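Speaker notes: Buying the second arm (and everything else you forgot to budget for)
Saturday, August 8, 2020
Slot is 29 minutes including questions. Talk slowly. Tomomi says I gallop.

Opening
Hello, thanks for coming indoors on a Saturday. I do purchasing for Cistora. I am not an engineer, and the engineers will confirm this with enthusiasm.
My subject is money. Specifically, how we bought a robot arm, ran out of money the same week, and what the plan looks like now that we want another one.
Pause for anyone who has come to the wrong room.

The price on the quote
The quote for the arm was perfectly fair. I have no complaint about the quote. It was a quote for an arm.
What it left out: a gripper, spare finger pads, cables long enough to reach a socket, a stand, delivery above the ground floor, and a day of somebody showing us which end was which.
I had put the whole lot down as "sundries". Thirumalai Thevar, who signs things, asked what a sundry was and why it cost more than his car.
(Don't name the car. He is sitting in row two.)

Ask what it will pick up
We wrote our first spec around payload. Payload is a lovely number and you can put it in a column. Then we went and looked at the job, and the job was baskets.
A basket weighs next to nothing empty. It is wide, it has a thin rim, and it likes to swing. So what you are paying for is the grip and the reach, plus enough clear floor to turn the thing round in.
Akihiko Katayama now keeps a list of every object we expect the arm to hold, with a sample of each in a cupboard. Quotes go out with the list attached. Two suppliers dropped out when they read it, and I was grateful to both of them.

Budget for the room
Furniture gets its own line. Last time it came out of the office budget, and I'm still hearing about that.
Tables: decide heights before you order the stand. Chairs: people will want to sit near the work, so draw them on the plan. Shelving: same. Flooring: get the supplier to look at yours and say in writing that they're happy with it. Carpet starts a conversation.
Measure the gaps between things as well as the things. Our floor plan was beautifully accurate about the furniture and had no opinion on where anyone would walk.

Buy, rent or wait
We compared three routes for the second arm.
Buying from Evach. Dearest up front, cheapest if we keep it 3 years. We kept the last photocopier for 10, so I like our chances.
Renting from Kwan. Painless for the first few months, after which you have paid for a great deal of painlessness. Read the clause on wear. Gripper fingers count as wear. Everything you touch counts as wear.
Waiting. Free, and very popular with Thirumalai.
Oleksandra Dmytriv did the sums on all of these and came down on buying, with the gripper quoted separately so we can change it later. I agreed at once, having lost the argument already by email.

Next slide, leave it up while I talk. One gripper, one basket, one rim.
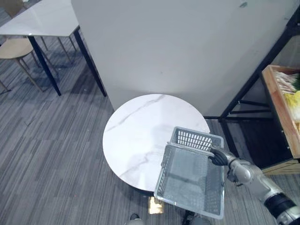 What goes in the November request
The arm, on one line. The gripper, on its own line, with two spare sets of fingers.
Training for 2 people, so that one of them can go on holiday.
Furniture and floor, with the drawing attached.
A contingency that is called a contingency. I'm told this is normal elsewhere.
Cinetti have offered to hold their service price until we decide. Get that in writing before saying it out loud. If I haven't got it by the time I reach this page, skip to questions.

Questions
Someone will ask about payback. Hand over to Oleksandra.
Someone will ask whether we should have bought a bigger arm. That will be Tetsuya Ikeda, and the answer is still no.
Leave the quote template on the table by the door. Bring the stapler home this time.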